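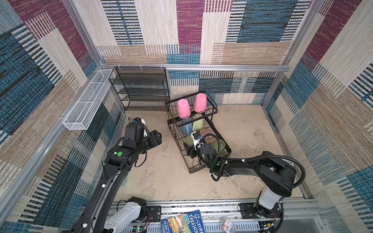
Cell 2, both arms mounted, dish rack in place. Stinham room, November.

Morning, started at 8. The work for this week is to bring cell 2 back to the state where the Haddadin scripts can run on it without somebody standing beside. I write down what I did so that Gaurav can continue if I am at the other site.

First the front rail. The mounting plate of the right arm had a little play, I could feel it with the hand when the arm was off. I loosened all its screws, pushed the plate against the stop and tightened again crosswise. After this I marked each screw with the paint pen. If the line on a screw is broken, it has moved, please write it here and do not only tighten it.

Then homing for both arms. Left was good. Right had an offset in the wrist joint of 6 counts, which is inside our limit of 18, but last month it was 2, so it is growing. I did not correct it in software. I want to see the number again after 300 cycles and then decide.

Cables: on the left arm I made the loop near the elbow a bit longer. With the old length it was pulling at the connector when the arm goes fully back. Please do not tie it shorter again, even if it looks nicer.

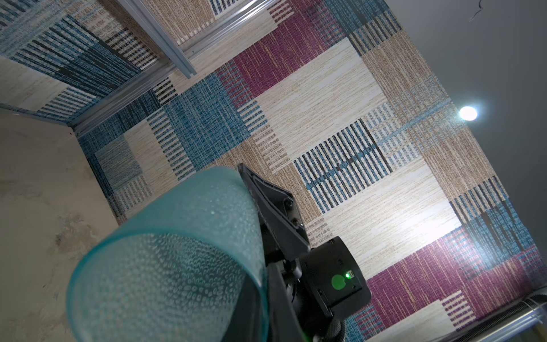 Photo: wrist camera, cell 2 / A. Khasawneh

Finger pads. I cleaned the teal ones with alcohol and a soft brush, because the small bumps collect dust and then the grip is not the same on smooth plastic. Two screws on the bracket checked, both OK. The green LED on the gripper housing is on. In the Edura manual it is written that steady green means power and bus are both fine, but I had once steady green with the bus cable half out, so I check the connector also by hand.

The round light above the cell gives a glare on part of the fabric when the wrist looks up. For the calibration I keep the wrist pointing down and it makes no trouble. I asked Bundimus for a diffuser, no answer until now.

After lunch I did slow moves with the cups over the dish rack, speed at the lowest setting, hand on the stop button. The fingers need room under the rim, otherwise they come near to the wires of the lower tray. I raised the approach height a little in the config and saved it under a new name. The old file is still there.

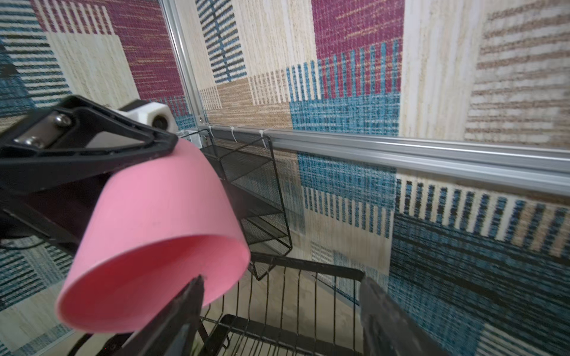

Gaurav Uniyal: I would not raise the approach height before the wrist offset is solved. If the joint is wandering, you are hiding the error in the config, and later we will have two corrections on top of each other. Can you put the old file back and run the 300 cycles with it first?

He is right, I think. Old config is loaded again, the new one stays in the folder but is not active. The slow moves I will repeat with it before the cycles start.

Still open:
Cycle run, right arm, read the wrist offset before and after.
Ask Bundimus again for the diffuser.
Order spare finger pads, the drawer has only one pair.
Print the screw check list and hang it at the cell door.

Stopped at 17:30, arms parked, main switch off.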